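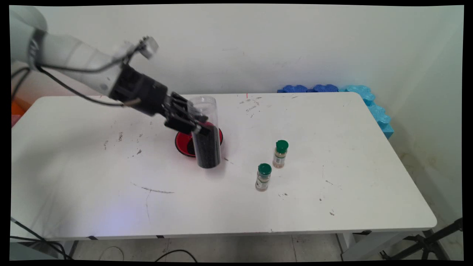
Spring is when I remember that I own 500 seeds and a windowsill the size of a cereal box. A thread.

The packet says "sow thinly." Have you ever tried to sow a poppy thinly? You tip the packet a little and nothing happens. You tip it a little more and you have planted all of Belgium.

Lettuce is the same, only you have to eat the results. Every night. In May my family stops making eye contact with me.

I inherited a seed catalog from 1904 and the writing is magnificent. Every cabbage is "noble." One pea is described as "obliging." My peas have never obliged me in anything.

It also tells you to sow parsnips in February, "the ground being kindly." My ground in February is a parking lot with worms. I sow them in April and they catch up fine.

Storage, seeing that people asked: cool, dark, dry, with a name and a year on everything. I follow this rule for all seeds except the ones I care about. Those go in a coat pocket until October. 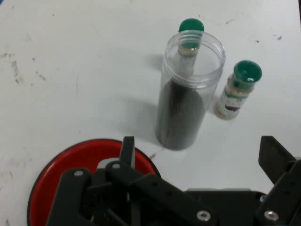 Semside Seed Savers Club

31 March 2021

OK, back from dinner. Someone wants to know if old seed is worth planting. Depends what it is. Tomatoes will sit in a drawer for years and come up like they just heard their name. Onions and parsnips sulk after one winter. Buy those new.

If you're not sure, fold a few in a damp paper towel, put that in a bag, leave it somewhere warm and then leave it ALONE. I check mine 11 times a day and it has never once sped things up.

Beans are the gateway. Let a few pods go brown and rattly on the plant, shell them, done — you're a seed saver now and will be expected to have opinions.

Squash is where it gets people. Save seed from a zucchini that grew near a pumpkin and next summer you get something green, enormous and bitter. If it's bitter, spit it out and don't eat the rest. Bitter squash can make you properly sick.

Swap table is still on hold, so we're doing it by mail. Up to 5 packets each, please write the variety on the envelope. "Red one, nice" is not a variety.

Last year I planted a "red one, nice." It was a radish. It was fine.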